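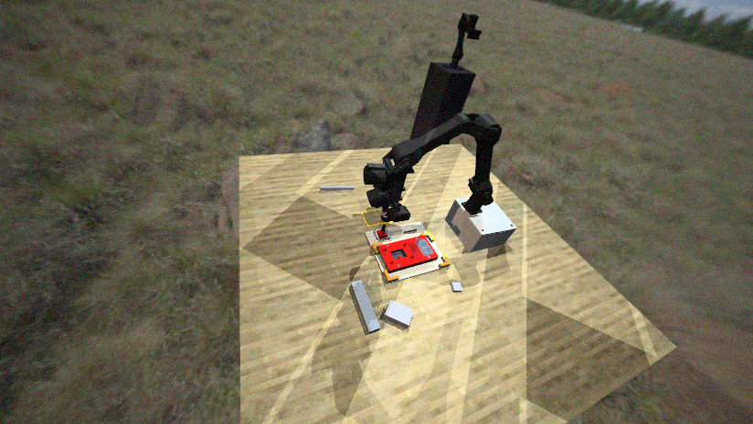

Adjunto 1: vista del simulador, celda Pelach, pinza sobre la bandeja.

Incidencia: la pinza no coincide con el recuadro objetivo
Celda: Pelach (simulación)
Abierta por: Genji Kubo
Estado: abierta otra vez

09:40. El recuadro amarillo sale a la izquierda de los dedos. Soporte de Trinach contesta que es «un efecto de la perspectiva» y propone cerrar. No cierro. Si fuera la perspectiva, el desfase cambiaría al girar la vista, y la consola da 4 mm desde cualquier ángulo.

10:15. Me piden reinstalar el paquete Korum. Reinstalado. Mismos 4 mm. No sé qué esperaban.

11:05. Segunda teoría de soporte: las sombras grandes sobre la plataforma confunden la detección de las escuadras naranjas de la bandeja. Suena bien, pero nadie me enseña un registro donde falle la detección. Quito las sombras y lanzo 2000 ciclos. El desfase sigue igual. Las vuelvo a poner.

12:30. Reviso la configuración por mi cuenta. La bandeja está girada respecto al borde de la plataforma y el giro se lee bien. Lo que no cuadra es la transformada entre la base y la cámara del mástil: el fichero lleva 1250 mm de altura y el modelo de Tsuchiya que cargamos en noviembre trae otra cifra. Alguien cambió el modelo y dejó el fichero viejo.

13:10. Corrijo la altura y repito 110 ciclos con la placa roja en la bandeja. Desfase por debajo de la tolerancia en todos. Soporte lo da por resuelto en dos minutos, con la nota «solucionado tras reinstalar». Pido que cambien la nota.

15:50. Reabro. La barra y los bloques grises siguen sin figurar en la lista de colisiones. Dicen que no afecta a este ticket. Puede ser, pero quiero verlo en un registro antes de mover nada a la celda real.

Pendiente de Trinach: lista de colisiones completa y fecha del cambio de modelo.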